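The Robot Will Fit Your Processor Now, If You Can Wait

By Anju Mishra

The coffee at Trestenik's open day was very good, and there was a lot of it, and by the time the doors to the test hall opened I had been told by three different people in matching fleeces that I was about to see the end of the server room as we know it. I have been told this before. In March I was told it in a hotel ballroom by a company that then spent most of an hour trying to get a robot to unplug a cable.

Trestenik builds arms for repair depots, the places where dead and dying computers go to be stripped, fixed and sent out again. It is dull work, hard on the eyes and the back, and depots have trouble keeping people in it. The company's answer is a system called Eynon, which it says will open a machine, pull the bad part and seat a new one. For the open day it had picked the job that makes human technicians hold their breath: putting a processor into its socket.

If you have never done it, the difficulty is easy to explain. The socket is a bed of tiny contact pins. The chip has to come down flat and facing the right way. Drop it on a corner and you can bend pins you can barely see, and then you are shopping for a motherboard.

"People think the hard part is strength or speed," said Shivam Rastogi, who runs the Eynon team and talks at a pace his robot might envy. "It's letting go. Letting go gently is the whole product."

I wrote that down because it is a good line. I also wrote down that the computer chassis had been opened before we came in, with the socket's load plate already swung back and the processor waiting in a tray at a marked spot on the bench. When I asked who had done all that, Rastogi said a technician had. When I asked how long it took the technician, he said he would get back to me.

The arm went in slowly. Slowly is being kind. A man beside me finished a pastry and went to get another. The fingers closed on the chip, lifted it, swung over the board and stopped, and then crept down in little steps with a pause after each one while the software thought it over. On the first run it got the chip into the socket, and there was applause. On the second it backed off at the last moment and asked for help, in the form of an orange box on a monitor. An engineer pressed something. The arm tried again and made it.

Trestenik's brochure claims 800 successful insertions in testing. It doesn't say how many were attempted, or how many different boards were used. Afonso Cunha, the sales director, told me the tests covered 16 models. A depot he hopes to sell to, he added, sees more like 2,000. He offered this as a sign of how big the market is. I heard it as a sign of how much work is left.

To be fair, the engineers were more candid than the fleeces. Cheng-en Poon, who designed the fingers, spent a good part of her lunch break showing me where earlier versions had failed. One gripped so hard it marked the chip. Another held on too loosely and let it turn. She would not tell me the current failure rate, but she did not pretend it was zero, and she winced when I mentioned the brochure.

I also called Oluf Mogensen, who manages the repair floor at Drondosmont and had been to an earlier demo. He liked the robot. He has not ordered one. His best people seat a processor in seconds and then spend the rest of the time on the parts of the job that Eynon doesn't do yet, like finding out what is wrong. "Show me it working on a dusty machine with a missing screw," he said, "and I'll get my checkbook."

Trestenik says the first paid trial begins next year with a customer it won't name. The price is also not being given out, though Cunha said a depot running two shifts would earn it back in 8 months. I asked to see the math behind that. It is, I'm told, being prepared.
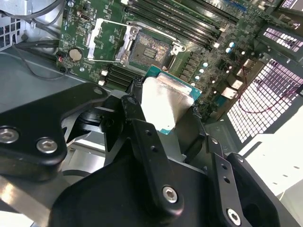
Eynon's gripper holds a processor above the open socket at Trestenik's open day.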